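Plidgate Hall, break room and drinks station walk-through
Friday, start 7:40 a.m. Checked by Spyros Krasniqi

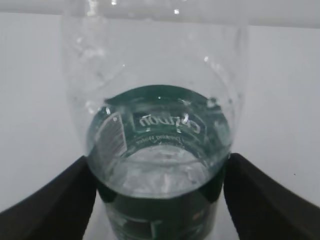 Doing the drinks side first this time, then sink, floor, exits. Last sheet went to the Stadarbridge office with half the comments missing so please read to the bottom before you sign. OK = fine. FIX = needs doing, name next to it. N/A = not in this room.

1. BOTTLED WATER AND DRINKS

Stock kept off the floor: OK. Pallet board is in, cases on top of it.
Cases away from heater: FIX. Two cases pushed right up on the radiator side again. Moved them myself, but put tape down or it will be the same next week. Henao crew to do.
Dates on cases readable: OK, mostly. One case had the shrink wrap torn just where the date is. Use that one first.
Oldest at front: FIX. Delivery got stacked in front of the old stuff. Swap round.
Seals on unopened bottles: OK. Checked one layer per case, did not go to the bottom of the stack.
Opened bottles: name on the bottle or it goes. Part-full ones with no name get poured out at end of shift, cap off, into the recycling. Don't top up and put back. Don't leave on the window sill in the sun either.
Labels left on: OK. Keep them on please. Somebody was peeling them and then we can't tell drinking water from the stuff decanted for the plants.
Nothing but water in water bottles: OK today. This is the one I will write people up for. No cleaner, no descaler, no thinners, not even for five minutes, not even with marker on it. Spray bottles are in the cupboard.
Bottles near electrics: FIX. Open bottle on top of the microwave, another beside the power strip. Removed both.

Comment: count for the month is 580 bottles in against the order sheet, matches. Grullesden site gets its own delivery now so stop lending cases over there without writing it down.

2. SINK AND COUNTER

Hot tap: OK. Takes a while.
Cold tap: OK, slight drip, washer on order.
Hand soap: OK
Paper towels: FIX. Empty. Refill is under the sink behind the bucket.
Counter wiped: OK
Counter edge: FIX. Strip lifting at the corner by the kettle, sharp enough to catch a sleeve. Glue and clamp, don't just tape it.
Kettle cord: OK, no nicks, not hanging over.
Drain: slow. Not blocked. Coffee grounds, stop it.
Sponge: thrown out.

3. FRIDGE

Door seal: OK
Temp: 38 on the dial thermometer, fine
Food labeled: FIX. Same tub as last time, no name. Gone by Friday noon whether anyone claims it or not.
Bottles in door shelf: OK but the shelf clip is cracked, so nothing heavy. Big bottles lie on the bottom shelf, caps tight.
Spills: OK, sticky patch bottom left, wiped.
Freezer part: needs defrosting before December. Put a towel down and a wet floor sign up when you do it.

4. FLOOR AND WALKWAYS

Dry: FIX, then OK. Puddle by the recycling bin. Bottles are going in with water still in them and the liner leaks. Empty them first!! Sink is six steps away.
Wet floor sign: present, was behind the door where it is no use to anyone
Mat flat: OK
Bags and boots: under the bench, OK
Caps on floor: picked up a handful. Small, round, roll under a shoe. Sweep at end of shift not just Fridays.
Walkway to back door: clear, OK

5. RECYCLING

Bin lid closes: OK
Caps: the hauler wants them on. Empty, squash, cap back on.
Overfull: FIX. Take out at three quarters, not when it wont close.
Glass in with plastic: none this time, thanks
Liner: double up till the thicker ones come in. Quote was 1390 for the year, waiting on a yes from Stadarbridge.

6. ELECTRICAL

Power strip: OK, mounted on wall. Not daisy chained, good.
Microwave: OK inside. Plate cracked, still turns, replacing.
Vending machine plug: could not get behind it. Marked not checked, do NOT copy this over as OK.
Outlet by sink, test button: trips and resets, OK
Sticker dates: all good exept the toaster. Toaster unplugged and tagged.

7. EXITS, FIRE, FIRST AID

Back door opens fully: OK
Exit sign lit: OK
Extinguisher: gauge green, pin in, tag signed.
Fire blanket: OK
First aid box: FIX. Low on the small bandages, eye wash pods are in date. List taped inside the lid, tick what you take.
Emergency numbers on wall: OK, but the Grullesden one is the old number. Reprint.

8. HOT DAYS / OUTSIDE CREW

Water carried out with the crew: a fresh case per truck, in the shade side of the bed, not on the dash. Bring the empties back in.
Spare case in the van: rotated? Couldn't confirm, van was out.
Cups for the big dispenser: N/A, dispenser went back.
Sharing bottles: no. There's plenty.

TOTALS AND SIGN OFF

Lines checked this visit include the fridge, not the van. Open FIX items carried over from last sheet: 13 last time, way down now, almost everything under floor and exits got done, good work there.

Do today: counter edge, paper towels, cases off the radiator, stock swap
Do this week: bandages, reprint number, tape line on floor, thicker liners if approved
Waiting on parts: cold tap washer, microwave plate, fridge shelf clip
Not checked: vending machine plug, van case

Keep this copy on the clipboard by the door. Initial next to each FIX when its done, with the time. If you cant do one, write why in the margin and leave it open.

S. Krasniqi, finished 8:25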